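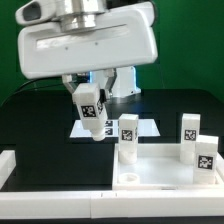
Section 4. Setting Up the Flilter Countertop Water Unit

4.1 Before You Begin

Read this section in full before connecting the unit to a water supply. The Flilter unit is intended for indoor use with cold drinking water only. It must stand upright on a level surface that can bear its weight when the tank is full.

Leave a gap of at least 10 cm between the back of the unit and the wall. Do not place the unit above an electrical outlet or next to a stove.

CAUTION: Do not connect the unit to a hot water line. Hot water will damage the cartridge and the inlet seal, and the warranty will not cover the repair.

4.2 Installing the Cartridge

1. Wash your hands and dry them.
2. Lift the lid and remove the transport cap from the cartridge well. Keep the cap for storage.
3. Take the Peken cartridge out of its sealed bag. Do not touch the open end.
4. Soak the cartridge in a clean bowl of cold water for 10 minutes.
5. Lower the cartridge into the well with the arrow facing the tap.
6. Turn it clockwise until it stops. Do not use tools.
7. Close the lid.

Note: A cartridge taken from a damaged bag should not be installed. Return it to the place of purchase.

4.3 Connecting the Supply Hose

1. Shut off the cold water valve under the sink.
2. Place the flat washer inside the hose nut.
3. Screw the nut onto the inlet by hand, then tighten it by a further 90 degrees with the wrench supplied.
4. Open the valve slowly and check both ends of the hose.

If water appears at the nut, close the valve, remove the washer and seat it again. Replace a washer that is creased or split.

4.4 First Flush

1. Set a container under the tap.
2. Run 800 ml of water through the unit and discard it.
3. Wait 10 minutes, then repeat step 2.
4. Press and hold the reset button until the indicator turns green.

Fine black particles may be present in the first flush. They come from the carbon layer and are harmless. If they are still present after the second flush, remove the cartridge and repeat 4.2 from step 4.

4.5 Cartridge Life

Replace the cartridge after 400 liters, or sooner if the flow becomes noticeably slow. The indicator turns amber when replacement is due. After a longer absence, carry out the first flush again before drinking.

For units supplied with the Flostura faucet adapter, see Section 5.

Revised 24/06/2021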